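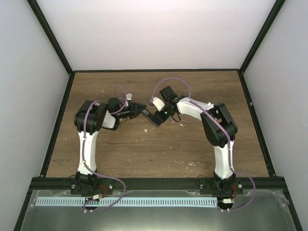
Poterard workroom: where we've got to by the end of November

Hello Angharad,

Lots to tell you this time! The room at Pletden is ours to use all day now (we were stuck with mornings until the lease was sorted) and it's starting to feel like a proper place to work.

Most of the month went on tables. I'd costed them new in the original bid and then Su-bin found a seller clearing out a school, so we went with second-hand wooden ones and a lot of sanding. My arms are still complaining. The whole lot came to £1,369 including delivery, and that leaves £361 on the furniture line. I'd like to move it over to lighting if you're happy with that – the far corner is gloomy by four o'clock and Jae-in has been working there with a desk lamp from home.

Storage is going more slowly. The shelving from Darnosach arrived with the wrong brackets, they've promised replacements, and until then the boxes are stacked along the back wall and we're forever moving one to get at another. Ha-neul has labelled them all, bless her, so at least we know what we're moving.

The floor got its second coat of sealant, which cost £311 against the £300 I'd put down. I've taken the difference out of sundries. We lost a couple of days waiting for the smell to go!

One thing I got wrong: I'd said the sockets would be finished by now. The electrician wants to run a separate circuit for the table side and can't start until next month. Sena has the quote and will send it on with the receipts.

Could you let me know about the lighting money before we order? And do come and see the place, the kettle is unpacked.

Best wishes,
Na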